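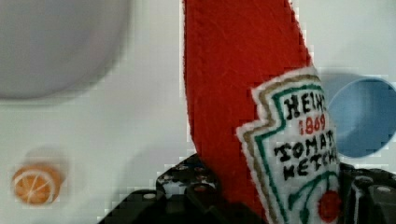

Felt ketchup bottle, with white stitching along the side.

Play food FAQ

Do you sell your patterns?
Not yet! I'm hoping to have the first 4 ready by May, and they'll go up on the Tovstead page.

What felt do you use?
Mostly wool blend. I tried the cheap craft kind for my first pizza and it pilled like an old sweater.

Can I wash it?
Please don't toss it in the machine. I dab spots with cool water and a drop of dish soap, then leave it flat overnight.

Is it OK for babies?
I make everything for ages three and up - some of the toppings are tiny.

How long does an order take?
Usually 13 days, a bit longer if you want a whole picnic set (I love making those!).

Do you ship outside the US?
Only to Canada for now.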